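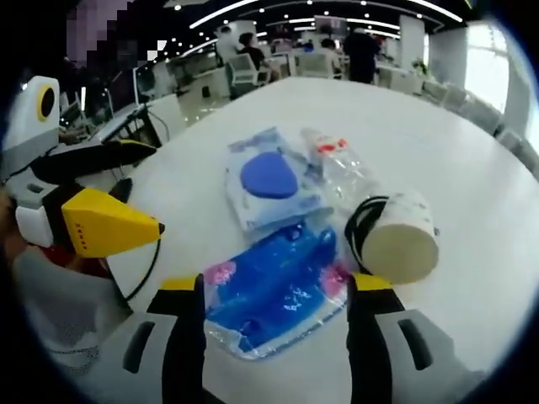
白い机の上の袋入り用品、ペットボトル、紙コップ、ケーブル

共用オフィスにおける小型廃棄物の分別区分について

投稿者：Lâm Nông

当方は賃貸ビル「Mindadley」の一区画に入居しております団体の庶務担当です。入居区画の利用者は74名、ごみ置場は他の入居者と共用です。

7月より廃棄物の収集が管理会社経由の一括契約に切り替わり、従来「その他」としてまとめて出していたものについても、区分ごとに袋を分けるよう通知を受けました。配布された一覧表には代表的な品目しか記載がなく、次の点について判断に迷っております。

一、飲料を入れた紙コップは古紙として出せるか。
二、ペットボトルのキャップは本体と同じ袋でよいか。
三、使用しなくなったケーブル類は不燃物か、小型の電子機器類に準ずるものか。
四、用品を包装している透明の袋は、印刷がある場合も廃プラスチックとして扱ってよいか。

管理会社にも照会中ですが、回答まで日数を要するとのことです。同様の運用をされている事業所の例をご教示いただければ幸いです。なお、先月分の請求では、区分違いによる再仕分け費として2,602円が計上されておりました。金額そのものより、どの品目が該当したのか明細に記載がない点に苦慮しております。

投稿者：Quang Trương

当事業所では数年前から同様の方式を採用しておりますので、参考までに運用を記載いたします。ただし、事業系廃棄物の区分は自治体及び収集業者との契約内容によって異なります。最終的には契約書の別表をご確認ください。

紙コップについては、古紙に含めておりません。内側に防水加工が施されたものが多く、当方の契約先であるZusskaからも可燃物として出すよう指定されています。飲み残しは給湯室で捨て、重ねて袋に入れることとしています。

ペットボトルは、キャップとラベルを外し、軽くすすいでから専用の回収箱に入れます。キャップは別の小箱に集めています。箱を設けた当初はキャップの付いたままのものが相当数混入しましたが、回収箱の投入口を小さな丸穴のものに替えてから減少しました。

ケーブル類は不燃物に混ぜず、総務で預かる方式です。まだ使用できるものが含まれるため、月末に担当者が端子の種類を確認し、備品棚に戻すものと廃棄するものとに分けます。
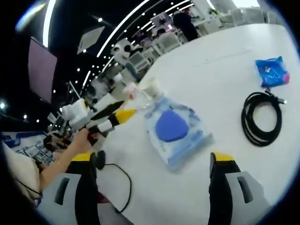

廃棄と決めたものは結束して専用の箱に保管し、半年に一度、買取りを行う業者に引き渡しております。前回の引渡しでは1,309円の買取額となりました。収入としてはわずかですが、有価物として処理する以上、伝票は必ず保管してください。当方では一度これを紛失し、再発行の手続に三週間を要しました。

包装用の袋は、汚れがなければ印刷の有無を問わず廃プラスチックとしています。中身のスポンジや清掃用品については、材質が複合しているものもあり、使用後は可燃物として出すよう契約で定められています。

再仕分け費の明細については、契約書に開示の定めがあるかをまずご確認のうえ、書面で請求されることをお勧めします。当方の場合、書面による照会に対しては品目別の一覧が添付されてきました。

投稿者：Skasik庶務係

キャップは付けたままで構わないと承知しております。当方の704号室ではそのようにしておりますが、指摘を受けたことはありません。

投稿者：Lâm Nông

お二方とも、ご回答に御礼申し上げます。契約書の別表を確認いたしましたところ、紙コップは可燃物、キャップは本体と分離との記載がございました。Skasik様の建物とは契約が異なるものと思われます。

ケーブル類については別表に記載がなく、当面は総務預かりとし、様式を整えたうえで利用者に周知いたします。差し支えなければ、Quang Trương様の事業所で備品棚に戻す際の判断基準（長さ、年数等）についてもご教示ください。明細の件は、本日午後3時に管理会社宛ての照会書を提出いたしました。

お問い合わせ　|　© Vươngくらしと職場の相談広場　|　ページの先頭へ戻る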